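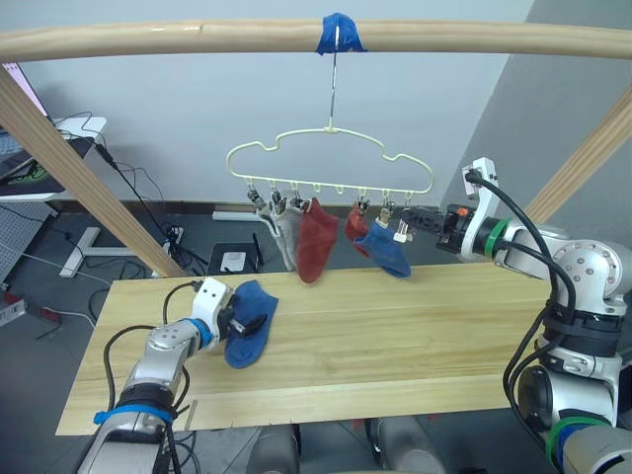
26/03/2024 — sock rig, student project, Tymofii Maksymiv

Really good session today! We are finally past arguing about furniture and on to arguing about grip, which is far more fun. The job for the Kukano round is simple to say: take socks, hang them on the cloud hanger using both arms, leave them there. Doing it is another matter, and I have a whole page of scribbles to prove it.

Notes so I don't forget:

- The hanger wants to swing. It's on a single wire hook from the taped bit of the rod, so any sideways push on a clip sets the lot turning. Yip's idea (a good one) is to come in slowly over the last bit and then wait before closing the fingers. I've put a pause of 900 ms in the script and we can trim it later.
- Clip names. We keep saying "the third one" and meaning different clips. From now on we number from the left as seen from the table, and we write the number in the log every time.
- Socks are horrible and I love them. A towel has corners. A sock has an opening, a heel and a toe, and once it's bunched up you can't tell which is which. Grip by the cuff or don't bother.

## Passing between hands

Did a lot of thinking about the handover. If the arm that picks up is also the arm that hangs, half the clips are an awkward reach. Passing the sock across near the middle gives us a choice, and it also gives a second chance to get a tidy hold near the cuff — one hand keeps the weight while the other finds the edge. The price is that both grippers end up close together, so the no-go distance in the Mummont config has to come down. I've set it to 13 mm for handover moves only. Please don't change it globally!!

Fabric matters as well. The fluffy socks are thick enough that the fingers reach their force limit early, and the script then thinks it has a good hold when it may only have a pinch of fluff. A closing width for each sock would be easy to add.

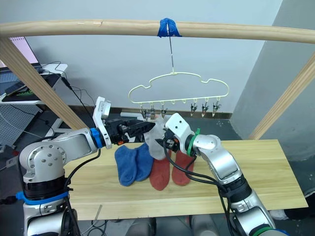 ## To do before the next session

1. Split the log file. It's at 426 lines and the handover entries are buried in the middle.
2. Add the closing width setting, one value per sock, and keep it in the same file as the clip numbers.
3. Ask Plestent whether the rules let us fix the hanger so it can't turn. If they do, I'd still like to try it swinging first, it's the interesting version.
4. Write up the cable routing for each wrist, with a sketch, and pin it by the desk.
5. Yip to try the waiting trick at half the pause and note down which clip each time.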